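4 Setting up the sorting point

Read section 3 first if the liners haven't been delivered yet. Allow 18 minutes per kitchen, longer at Jirkeck where the cupboards stick.

4.1 Before you start

1. Get the pack from stores - liners, labels, wall sheet, tally card. Order code is 326.
2. Check the label set matches your building. Sotorcombe and Jirkeck use different colours. Do not mix.
3. Wipe the surface down. Labels won't hold on a greasy top.
4. Old labels off completely. Warm water, plastic scraper.

Caution: no blades on the bins or worktops.

4.2 Bins and liners

1. Worktop bins side by side, away from the kettle and the toaster.
2. Liner in, fold the top over the rim. Knot the slack at the back.
3. Label on the front, halfway up. Press for a few seconds.
4. Floor bins (large kitchens only) go under the worktop, lids facing out.

Note: Fernandes liners come in two sizes. The small ones split in the floor bins, so dont be tempted.
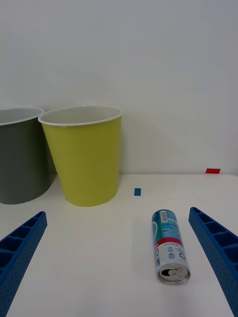

Ultmont House Facilities - Kitchens and Waste

4.3 What goes where

Cans and bottles - empty them in the sink first. Don't need to be spotless. Leave the tabs on.

Paper cups - general waste. Yes, still. The contractor won't take them.

Food - caddy only, no bags inside bags. Tea bags fine.

Batteries - never in any kitchen bin. Tube at reception.

Caution: broken glass gets wrapped in newspaper, taped, marked GLASS and taken straight down to the yard. Not left on the side for the cleaners.

4.4 Wall sheet and tally card

1. Wall sheet at eye level, clear of the sink.
2. Write the kitchen number in the box top right. Marker, not biro.
3. Tally card goes inside the cupboard door. Tick once per full bag.
4. Cards are collected Tuesday, before the 9 am round. Missing card = kitchen shows as zero on the return.

4.5 Emptying

1. Change liners when three-quarters full, or end of day for food.
2. Tie, carry, don't drag.
3. Cans and bottles to the green gate, everything else to the main skip.
4. New liner in before you leave the kitchen.

Note: trolleys hold up to 90 kg. Ramp at Sotorcombe is steep - half loads there please.

4.6 Problems

Smell after emptying - wash the bin out, dry it, leave the lid off overnight.
Label peeling - replace it, do not tape over.
Wrong stuff in the bin - if its one or two items, move them. Whole bag, red tag and leave in the yard.
No liners left - ring stores on extension 59. Malathi Varghese has the key to the spare cage.

Anything on contractor collections goes to Krishnamoorthy Venkataraman, not to stores.

Next: section 5, Yard and skips.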